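Progress report: Nitura bus arrival signs, June 2023

The grant paid for arrival signs at 68 stops on the Folach line. As of this report, 7 are lit and showing times. The contractor, Abdella, calls this "on track for July." We don't see how, and we would ask that the second payment be held.

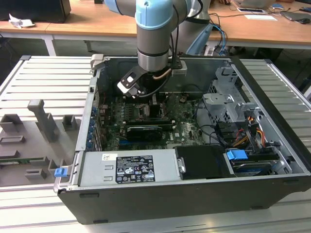 Most of the delay is in the times themselves. Buses report their position late on the hill past Flostov, so riders are told a bus is coming after it has gone. Abdella blames the radios; the radio supplier blames the central server. A desktop tower lying open on its side, like the one shown, is the class of machine Abdella first quoted for that server, and we still doubt it can handle 600 trips a day. Their test covered 2 buses on a holiday. 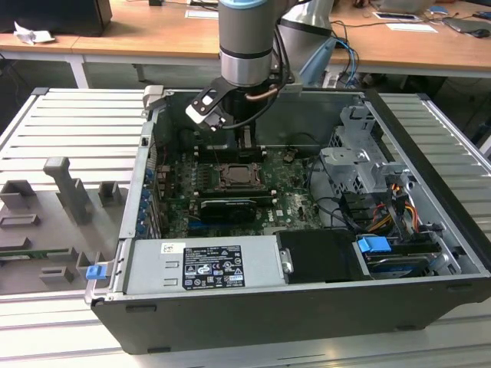

Abdella replied that the holiday test was agreed with Nitura in advance, and that full weekday results will come before the July payment. We have no record of such an agreement - we have asked for a copy.

Rider complaints about wrong times have not dropped. Spending is under budget, mainly for lack of installed signs.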